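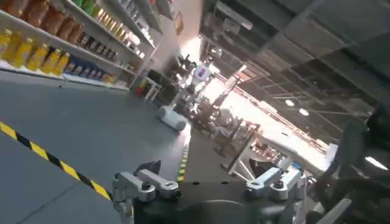 Washer-dryer pairs: two the same or one of each?
Started by soapdish_sal, August 30, 2021

soapdish_sal
Went over to Birkport at the weekend to look at machines and I've come home more muddled than when I set off. Our old front loader is on its last legs (it walks across the utility room on a fast spin, the cat won't go in there any more) and I'd more or less decided on a single washer with a line outside for drying. Then I saw a pair of dark washer-dryers standing side by side, big chrome rings round the doors, and now I can't stop thinking about having two of the same. One load washing, one drying, swap whenever you like!

My gap is 7 cm wider than two standard 600 mm machines, so they'd go in. Has anyone done it? Is it daft for a family of four and a football kit? The cheaper one I was quoted was £510, before delivery.

limescale_larry
Daft, sorry. A washer-dryer is a compromise in one box and you'd be buying the compromise twice. The drum that washes a full load will only dry a part load properly, so you're forever pulling half of it out, dripping, and finding somewhere to put it. Buy a proper washer and a proper heat pump dryer and stack them if you're tight for room.

pegbag
I don't agree with Larry at all. We've had two Manalo washer-dryers in the back kitchen since we moved in and I'd do it again tomorrow. I split the load between them when the wash finishes, half in each, press dry on both, done. No hauling a wet heap anywhere except eight inches to the left. And when one of them broke down last October we just carried on with the other while we waited for the engineer.

limescale_larry
And what did the second one cost you to run?

pegbag
More than a line in the garden, Larry, but I haven't got a garden.

soapdish_sal
Ha. OK, two camps already. The other thing I wanted to ask about is detergent. I've always used powder in the drawer. My sister swears by liquid, and my neighbour puts it in a dosing ball right in with the clothes. The shelves in Birkport had bright yellow bottles and blue packets and goodness knows what else, I stood there like a lemon and bought nothing.
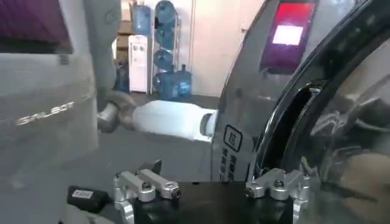 I did ask whether liquid can go in the drawer if you're using the delay timer, and got three different answers. Our current machine has a little flap you're supposed to lower for liquid. I have never once lowered it.

tumbletim
Lower the flap! Without it the liquid just trickles straight through before the wash starts. With a delay on, powder is safer. I use Temivar liquid for coloureds and whatever powder is on offer for towels and whites, and I give the drawer a scrub with an old toothbrush every couple of weeks. You'd be amazed what lives in there.

While I'm here, pour slowly and wipe the bottle neck before it goes back on the shelf. Mine glued itself to the paint.

pegbag
Half the dose on the bottle is plenty if your water's soft. Ours is and I was drowning everything in suds for years before the engineer told me.

limescale_larry
Ours is like chalk so ignore that if you live round here. 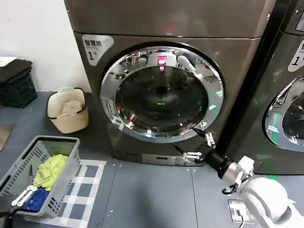

Birkport Home Appliance Club — Laundry Corner

soapdish_sal
Right, I've measured again. There's a radiator pipe I'd forgotten, and the second machine would have to sit hard up against the first with only a sliver between them. Is that OK? I'm thinking of vibration mostly. Also both doors would open the same way, so I'd have one door swinging across the front of the other machine.

Another question while I'm being a nuisance. Some of the labels on machines I've looked at are in Chinese, and one had three characters and a big number 1. I looked the last character up and it's to do with drying. Does anyone know if you can get English stickers for imported models? Mum does our ironing on Thursdays and she'll want to be able to read the thing.

tumbletim
Leave a finger's width if you can. Ours touched at the top corner and it sounded like someone drumming on a biscuit tin. Get it dead level as well, front to back and side to side, with the full weight on all the feet. Rubber pads helped a bit on our tiles but levelling helped far more.

For the stickers I'd just use a label maker. Put masking tape on first, see which programmes your mum uses (it'll be two of them, it always is) and only label those.

grey_socks
Doors are the thing I'd check hardest. I went for a gorgeous one with a huge chrome surround and every fingerprint shows, and I've got three children with jam on them. My sister's has a plain white plastic ring, looks like nothing much, wipes clean in a second.

soapdish_sal
Oh no, the chrome was the bit I liked best!

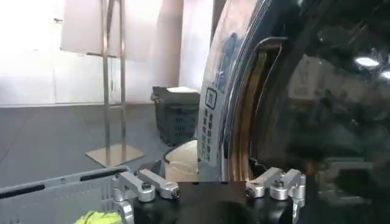 And what about handles? The old one has a big chunky lever you can hook with your elbow when your arms are full of bedding. A lot of the newer doors seem to have a recess you have to get your fingers behind, and my hands are rubbish in cold weather. I'd hate to spend all that and then be fighting the door every morning.

pegbag
Recess handles are fine once you know where to pull. Mine is stiff for the first tug and then gives. Take someone with sore hands to the shop and make them open it five times, that's what I did with Mum. The one she could manage wasn't the one I'd picked.

limescale_larry
Agree with pegbag for once. And open it with a basket on your hip. Everyone tests them empty-handed.

grey_socks
Wipe the rubber seal round the inside too, whichever you get, and leave the door ajar overnight. Brarico do a two-year guarantee on their own range by the way, but read the bit about seals, ours wasn't covered.

soapdish_sal
Thanks all. I've got pegbag's five-times test written on the back of my shopping list. I'm leaning towards the pair still (sorry Larry) but I'll ring about the running costs first and get the tape measure round that pipe one more time.

limescale_larry
Let us know the kWh for a full dry when you get it. I'll be insufferable either way.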